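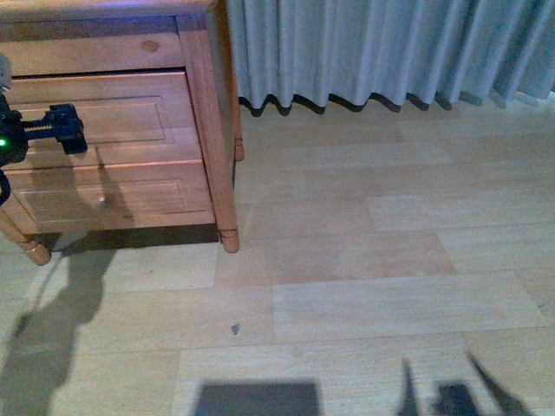

Attachment 1: head camera, gripper at the upper drawer, green light showing on the housing.

Ticket 553: arm stops dead during "open drawer"
Opened in December by Finbarr Kavanagh, Lurnden test room
Software: Kombridge drawer skill, release 6
Priority: 2
Status: fix in place, watching

What happened
I've been running the pine nightstand over and over this week and it's a cracking little test piece. Most runs go beautifully. Then every so often the arm reaches the drawer, closes on nothing, pulls back and drops into a protective stop with "contact expected, none found". No damage to the arm or the furniture, and I was well clear each time. The stop itself worked exactly as it should, so full marks to whoever tuned it.

What I tried
Restarted the controller. Same fault.
Re-ran the wrist calibration. Came back clean, same fault.
Swapped the wrist camera cable for the spare. Same fault, so the original is back on.
Went through the logs one frame at a time, and this is where it got fun! On the bad runs the knob finder gives a confidence of 94 and puts the knob well to the right of where it should be. It's very sure of itself and completely wrong.

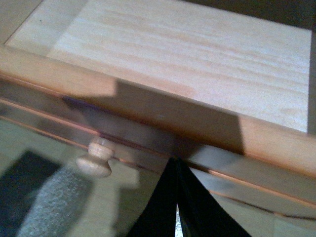

Attachment 2: wrist camera, knob to the left of the fingers, shadow across the rail above them.

My best guess is the shadow. It has hard straight edges and it moves with the arm, so the finder seems to latch on to it as we come in. I closed the curtain and turned the ceiling light off, then ran the same approach with only a soft lamp behind me. Not one stop all afternoon. Light back on, and the fault returned on the second try — lovely to have it on demand at last.

Fix for now
Mwaipopo sent over a patch that takes the knob position before the arm gets close and holds it through the last part of the reach. I loaded it at 3 pm and left the ceiling light on to be mean to it. 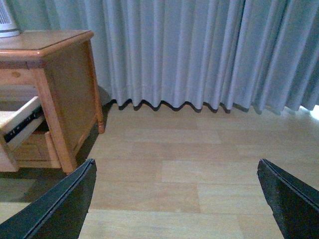 The patch needs a longer soak before I'd call this closed. I'd also like the finder to lower its score when the knob appears to jump between frames, and I've asked for that as a separate change. Please keep the speed limit on until then, and stay outside the floor tape while the arm is live. If anyone at Zevstead has a darker nightstand going spare, I'd love to try it!

Zevstead Robotics Support | Contact the support desk | © Zevstead | Back to top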